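Handout 4: Demonstration by teleoperation

3 comments | 5 shares

In kinesthetic teaching the operator moves the arm by hand and the joint encoders record the path. In teleoperation the operator works a separate controller, and the robot logs both the command and its own measured state. The two are rarely equal. A finger pressed against a shelf stops moving while the command continues – the difference between them carries information about contact.

The refrigerator task uses teleoperation throughout. An operator standing beside the arm would block the head camera, and the policy would later be trained on views it never gets at run time.
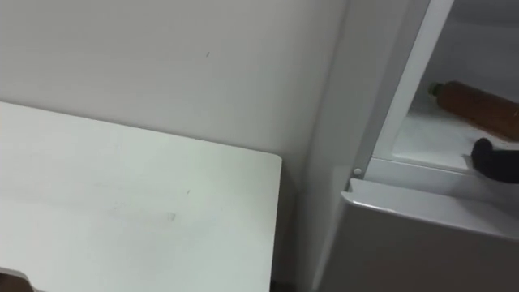

Yu-na Joo

Consider a bottle lying on its side on a refrigerator shelf, with the capped neck toward the opening and the gripper at shelf level. From the head view only the fingertip may be visible. The depth of the grasp must then come from the wrist camera or from joint position. Operators should not correct for what they see by leaning around the door. If the recorded views do not show it, the policy cannot learn it.

Rules for the lab session:

Record 90 demonstrations per group, split among 3 operators.
Vary the starting pose of the bottle between episodes.
Keep pauses under 5 seconds. Long pauses teach the policy to wait.
Mark failed grasps as failed – do not delete them.

Submit logs to Woo-jin Pyo in the Clenaneo format. Reading for next time: chapter 4, action chunking.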